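Does the wrist view earn its place? Opening latches and doors with the Raltari arm
Project report, Robotics and Automation, final year
Nandini Warrier, May 2020

The Taklow method learns to open things from demonstrations, using one camera at the head and one at the wrist. The claim we were asked to test is that the wrist view is what makes the difference on small handles. I did not believe this in January and I only half believe it now.

The main reason for my doubt is the way success gets scored. In the Desier write-up a trial passes if the finger reaches the handle. Reaching a handle and moving it are separate skills, and a score that mixes them will flatter any method with a good close-up view. We used a stricter rule: the latch has to release, or the door has to open wide enough to get at what is inside.
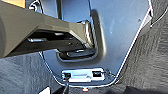
Under the loose rule our policy passed 82 per cent of trials. Under the strict rule it fell well short of that, and most of the lost trials ended with the finger resting on the lever and nothing more happening. Shiny metal made things worse. The policy seemed to follow highlights as readily as edges, though I have no clean test of that, and moving one lamp between sessions spoiled the comparison I had planned.

We trained 5 policies from different random seeds, and 2 of them never learned to pull at all. Averaging over the other 3 would give a much nicer table. I have left all of them in.

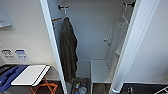
The second half of the project was about deciding when a door counts as open. Gounder's rule uses the change in brightness across the gap between the doors, which sounds sensible until you try it on white furniture. With a closet that is white inside as well as out, very little changes. A dark garment hanging from a hook helps the detector a great deal, and a white one beside it hardly helps. So the rule is partly measuring what people keep in their cupboards. I would not trust a figure from it unless the contents were varied on purpose, and we did not have time to do that properly.

Labelling by hand was slow but gave fewer arguments. Where two of us disagreed we marked the trial as failed, a harsh choice that probably costs the method a little.

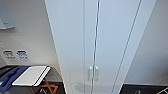
Gounder disagreed with most of this when he read the draft. His view was that a brightness rule is meant to be cheap, that hand labels hide their own errors, and that my strict score punishes the arm for weak fingers when the question was about cameras. The last point is fair. A run with the wrist view switched off and the same grip force would have settled it, and we ran that on the latch only.

On the latch, removing the wrist view did hurt. On the doors I can't say either way.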